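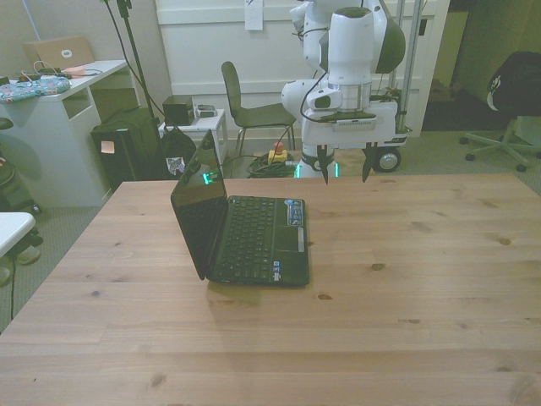
家务与车间杂活能否交给机器，是本所会员单位近两年来信中提及最多的问题。为便于各方形成较为一致的判断，Eltine 研究所家用与轻工自动化组自今年春季起开展了一项桌面任务评估，现将阶段情况摘要刊载于本期通讯，供会员单位参考。评估所选任务均取自日常，不追求观赏性。以整理桌面一项为例，浅色松木桌上放一台翻开的黑色小型笔记本电脑，白色机械臂自上方垂下，两指夹爪张开朝下，任务内容是将电脑合上，移至桌面指定一侧，并保持桌面其余部分不受扰动。对成年人而言，这一动作无须思考；对机器而言，它包含了识别开合方向、选择着力位置、控制下压力度和平稳移动四个环节，任何一环出现偏差，整项任务即告失败。

分类：行业通讯 / 自动化与服务机器人 / 本期关注

本次评估共设 53 项任务，分为家庭杂务与车间辅助作业两类。家庭杂务包括合上及移动电子设备、折叠毛巾、将餐具归入抽屉、擦拭台面、收拢散落的文具等；车间辅助作业包括零件分盒、标签粘贴、工具归位、包装盒折合及线材理顺等。每项任务均规定了起始状态、完成标准和时间上限，并由两名评估人员分别判定。两人意见不一致时，该次试验不计入成绩，另行补做。截至十月，评估组已完成试验 4000 次，其中家庭杂务与车间辅助作业各 2000 次。

从阶段结果看，达到“可在无人看护条件下连续执行”标准的任务为 18 项，多数集中在车间一侧。零件分盒和工具归位表现最为稳定，物件形状固定、摆放位置可以预先约定，是其主要原因。家庭杂务中，达到该标准的仅限于将硬质物件放入敞口容器一类的简单搬移。凡涉及柔软材料、铰接结构或反光表面的任务，成绩普遍偏低，且不同批次之间起伏较大。

铰接类物件值得单独说明。笔记本电脑、文件夹、翻盖收纳盒看似简单，其开合阻力却各不相同。同一套控制策略在一台设备上能够顺利合盖，换至另一台设备后，则可能推动整机滑移，或在屏幕尚未完全落下时提前松开。评估组将此类情形统一记为“部分完成”，不计入成功次数。部分会员单位曾建议对“部分完成”给予折算分值，经研究，本阶段暂不采纳。用户把一件家务交给机器，所期待的是事后不必再去查看，折算分值容易掩盖这一点。

深色与光滑表面则主要影响感知环节。黑色外壳和亮面屏幕在顶部照明下容易产生反光，深度信息随之缺失，系统对物件边缘的估计可能偏移。评估组在调整照明角度、更换背景桌面后分别进行了对照，结果表明，改善照明有一定帮助，但不足以使此类任务达到无人看护标准。考虑到一般家庭不可能为机器重新布置灯光，评估组在正式计分时仍以普通室内照明为准。

评估组负责人 Mio Ueda 在十月的内部汇报中指出，当前阶段宜将“能做”与“能交付”分开讨论。她表示：“我们的记录里有不少漂亮的单次试验，若只看这些片段，会以为家务问题已经解决。会员单位应当关心的是第一百次和第一次是否一样可靠，以及出错之后由谁来收拾。”她同时提到，恢复能力目前仍是薄弱环节，物件一旦滑落或翻倒，多数系统会停在原处等待人工处理，少数系统会继续执行原定动作，后一种情况在实际使用中风险更高。

与评估同步进行的还有两项现场试用。其一由会员单位 Flultine 承担，地点为该公司 Durnon 厂区的包装辅助工位，内容为折盒与贴标。据该单位反馈，机器在班次前段运行平稳，更换纸盒规格后须由操作人员重新示教，示教时间抵消了相当一部分节省的工时。对于规格单一、批量较大的产线，该单位认为可以继续推进；对于频繁换线的小批量订单，则暂不具备经济性。其二由 Kudo 公寓服务部承担，内容为公共活动室的桌面整理与物品归位。该部门反映，活动室内物品种类每日不同，机器能够处理的部分有限，工作人员仍须在每日下午五时前后完成一次人工整理，机器所做的工作主要体现为减少了该次整理的工作量。

综合上述情况，评估组对会员单位提出以下意见。

一、车间场景中，物件规格稳定、摆放可约定的辅助作业，可以考虑小范围引入，并在引入前核算换型与示教所需工时。
二、家庭及公寓服务场景中，暂不建议以机器替代整段家务流程，可就单一、重复、后果轻微的搬移任务先行试用。
三、采购时应要求供应方提供连续试验记录，并注明试验期间有无人工干预。仅提供演示影像的，不宜作为验收依据。
四、人员与机器共处的场所，应保证急停装置处于随手可及的位置，并将使用方法纳入上岗培训。

关于成本，评估组目前不发表结论。现有设备价格、维护费用及折旧方式在各会员单位之间差异较大，且试用规模偏小，据此推算每项任务的单位成本容易产生误导。评估组拟在下一阶段补充相关数据，届时另文刊载。

下一阶段评估将重点考察铰接类物件与柔软物件，并增设“中途扰动”环节，即在机器作业过程中由评估人员移动目标物件，观察系统能否察觉并重新规划动作。任务清单仍向会员单位公开征集，凡日常工作中重复发生、动作边界清楚且不涉及人身接触的杂务，均可提出。来函请注明物件种类、使用环境及每日发生频次，有条件的单位可随函寄送实物，由评估组登记后用于试验，试验结束后退还。

本期所载结果为阶段性数据，各任务的判定标准与分项成绩收录于评估细则附表，会员单位可向本所通讯编辑部索取。

（Eltine 研究所 家用与轻工自动化组 供稿）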